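Drying rack on the table: notes on a small kitchen

Posted 09/02/2020

The draining board in the Vallia flat is too narrow for a rack and a washing-up bowl at the same time. I moved the rack to the table in August and have adjusted the arrangement twice. The current version is set out here, mostly for my own reference.

1. The rack

It is a Jamilon, in a dark grey-green finish, with thin wire uprights over a solid base tray. The tray has a raised rim and shallow ridges along its length. Listed width is 475 mm. It stands well back on the table so that the front stays clear for preparing food.

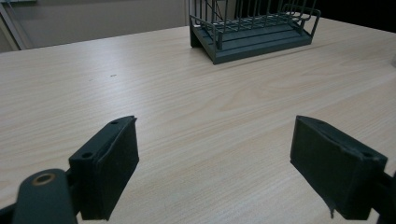
Does a rack with a solid tray need a mat underneath?

A mat is unnecessary if the tray is emptied daily. It traps moisture against the table, and the rim holds a normal load's worth of drips. I stopped using one after the first week.

2. The surface

The table top is pale beige with a wavy wood grain, and the finish has a slight sheen. Grain of this sort hides watermarks fairly well, so I check it by touch after wiping. Method: one pass with a damp cloth along the grain, one with a dry cloth, then leave it bare for six minutes before putting anything back. I tried the Drarnow spray for a month and went back to washing-up liquid in warm water. The spray left streaks that needed a third pass.

Crumbs collect at the far edge, where the table meets the wall side of the room. Wipe from there towards the front.
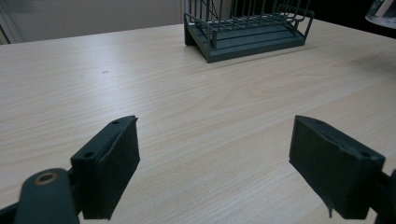
3. Remaining problems

The table depth is 663 mm, and with the rack in place a large chopping board overhangs unless it is turned sideways. The Escobar rack is shallower but has no tray, so it would have to go back by the sink. I am also looking at a folding shelf for the pans, which take up half the rack and could dry elsewhere. Measurements to follow once I have found a bracket that fits the wall.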